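Kotton cups – README / data card

Student project, robotics club, Stollatlow College. Written up by Rekha Nadar, with bits from Ilango and Sadia. Last proper edit 16 November 2021. If something here disagrees with the notes file in the folder, believe the notes file.

What it is

Recordings of people handling paper cups with a hand-held gripper. Cups and a wire cup holder, nothing else on purpose. Made for the club's entry to the Bangera student round in January, where the task is table clearing with soft or easily squashed things. We picked cups as they are cheap and dent if you are rough.

490 recordings made, 409 kept. The rest are in the folder called "out" with a one word reason each (dropped, crushed, blur, talking). Don't train on "out". Damián did once, by accident, took an evening to work out why the numbers were odd.

Who did what

Ilango Bhat – gripper, fingers, all the printing and reprinting
Sadia Ansari – recording plan, most of the handling
Damián Carrasco – training code, splits
Rekha Nadar – checking, labels, this file
Sandrine Rey – staff supervisor, signs the room form

How we recorded

One handler per session, sat or stood at the table, both hands on the gripper. Start with the fingers open and clear of the cup. Close slowly. Stop as soon as it holds, no extra squeeze. Lift, move, let go, open fully, back off. Then stop the recording, not before you have backed off, we lost a lot of early ones that way.

Grip height matters more than we thought. Near the rim the cup goes oval. Near the base it is stiff but it tips. Middle of the side is the best bet and most of the kept files are that. Sadia did a run at rim height on purpose, they are labelled "high" and you may want them or not.

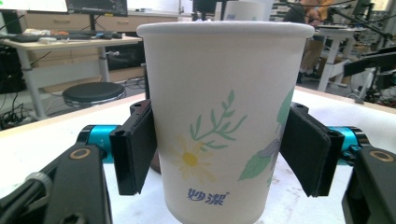

Closing speed is up to the handler so it varies a lot between people. Sadia is slow and steady, Damián is quick. We thought about evening it out and decided against, the Bangera rules say nothing on speed. Handler initials are in the file name if you want to split by person, and you probaly should at least once.

Tasks

pick – take a cup from the table, lift it clear, hold
stand – take a cup lying down and leave it upright
rack – put a cup into the holder
stack – put a cup into another cup, or onto a stack

Stack is the hard one. Cups jam if they go in crooked, and then when you open the fingers the top one comes back up with you. Stack has the fewest kept files, 70 of them. More wanted. If you have a free hour please record stack and not yet more pick!!

Cups

Paper, printed, from the corner shop. New sleeve whenever the old lot got tired. A cup that has a proper crease goes in the bin, a slightly soft one stays in. We did argue about this. Ilango wanted only fresh cups, Rekha (me) wanted some worn ones as real tables have worn cups. Worn ones stayed.

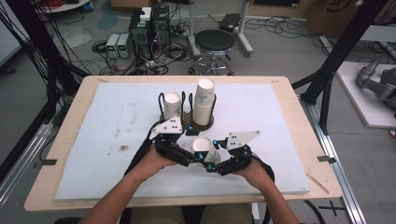

Labels

Every file has: task, handler, grip height (low / mid / high), result (ok / part / fail), free note. Result is judged by whoever checked it, not whoever did it. "part" means the cup ended up in the right place but dented or leaning. Two people checked the stack files, one person did the rest. Where the two of us didn't agree it says "part" and both notes are kept.

Time stamps are from the recording laptop. Its clock drifted in the first 3 sessions, the offsets are in the notes file, apply them before lining up the streams. The loader from Paltis (our own little library, same drive) does this for you if you pass the notes file in. If you don't it will run happily and be wrong.

Known problems

– Mostly one cup shape. Don't expect it to work on mugs or glasses, we tried a mug for a laugh and no
– Not much variety in the room. Same tables, same clutter behind
– Some grip heights labelled from memory, marked with a question mark
– Left handed handlers: none so far
– Fingers were changed part way through for stiffer ones. Folder names have "a" for old and "b" for new. Don't mix a and b in the same test split

Splits

Train, check, test. Test is whole sessions, never single files pulled out of a session. Please leave it like that. If you add recordings they go in train untill Damián says otherwise.

Sharing

Club members and the other Bangera teams can use it, credit the club. Anyone else ask Sandrine first. Faces in the background get blurred before anything leaves the drive, the script is in tools, run it and then check by eye as it misses people side on.

To do

– more stack
– redo the question mark labels
– write down the finger swap properly (Ilango)
– someone else read this file and fix my spelling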